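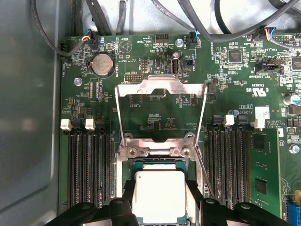

A processor between the gripper fingers, over the socket, with the load plate open.

Socket handling rules (robotic assembly)

Socket handling rules are the habits and written limits a shop follows when a robot puts a processor into a motherboard. I've kept the Inley version of this article going for a while now, so forgive me if I wander off into our own way of doing things - I'll try to say when it's only ours.

Background

Most of what we follow goes back to a bench guide that Mawar Teoh wrote at Verno. It was meant for people with tweezers and steady hands, and it shows! There's a whole page on how to hold your wrist. Haziq Rondonuwu reworked it for grippers at Driten, threw out the wrist page, and added the parts on force and approach that everybody now quotes. The two versions still disagree in places, mostly on who gets to close the lever.

Before the approach

The load plate has to be fully open and the lever out of the finger path. Cables get tucked back first, and you check the memory slots on both sides of the socket, if the board has them on both sides, for clearance. A module left in its slot is allowed under the Driten text as long as the taught path clears it. I like them out, personally, but I lost that argument.

Grip and placement

Fingers go on the edges of the processor and never touch the contacts underneath. The part comes down straight, with no sliding around to find the seat (tempting, I know). Our limit for the last bit of travel is 2 millimeters per second, and the arm must stop if the downward force goes over 20 newtons. If it stops, a person looks at the socket with a magnifier before anybody presses resume. You get 2 tries per part, then it goes in the reject tray.

Lighting

This is the section I get the most mail about. A heat spreader is shiny, and a strong lamp can wash it out so badly that the corner mark disappears on camera. The Pattinasarany supplement asks for a side light and a fresh check of the part's direction before release. I'd add: look at the live picture yourself once in a while.

Records

Each stop gets logged with the board number and the force reading. Logs are kept for nearly 60 days at Inley, and longer at Driten.

See also: Static control at the bench; Gripper finger wear; Lever closing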